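How a house robot gets set up

Before a robot can help in a real home, it has to practise. The Niltley robot does a lot of its practice in a pretend house that lives inside a computer. The rooms are drawn by a program called Fliltby, with floors, doors and furniture.

Step 1: Check the arms

First the robot moves each arm by itself. The people at Handix, who look after it, watch every joint bend and turn. If an elbow stops too early, they fix the number that tells it how far to go. There are 82 numbers like this to get right.
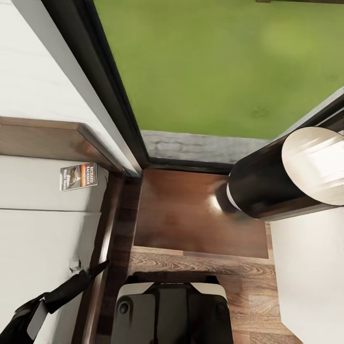 A robot doesn't know how long its own arm is until someone tells it. If that number is wrong by 3 millimetres, the gripper might bump a wall or miss a small handle.

Step 2: Check the grippers

A gripper is a robot's hand. Each one has to open all the way and close gently. The setup team tests both grippers low down near the floor, near the furniture, where there isn't much room to move — that's where mistakes show up. 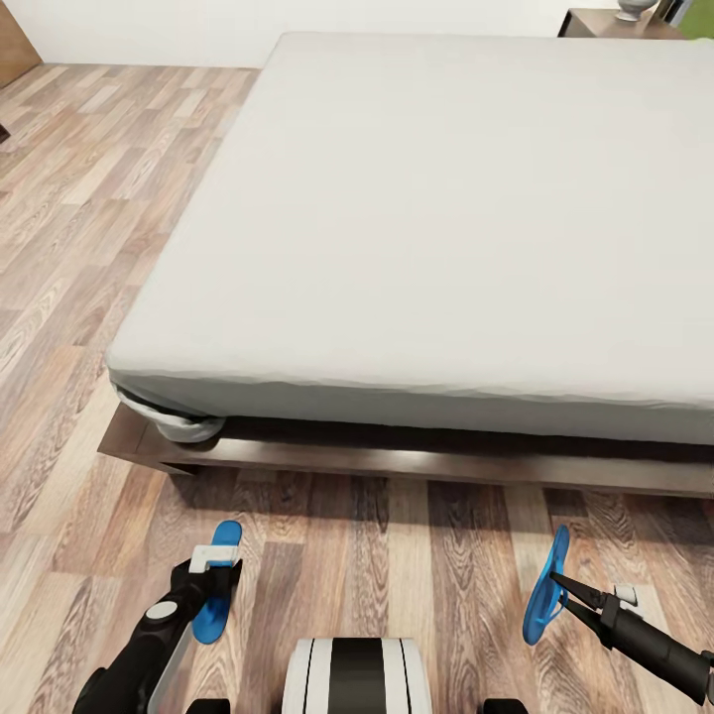

Step 3: Keep it in good shape

Even a robot in a computer needs looking after. When its program changes, the checks start again from the top. After 1,000 practice moves, the team reads through the list of errors and repairs the worst ones first.

Words to know

Joint: a place where an arm bends.
Gripper: the part that grabs things.
Simulation: a pretend world made by a computer.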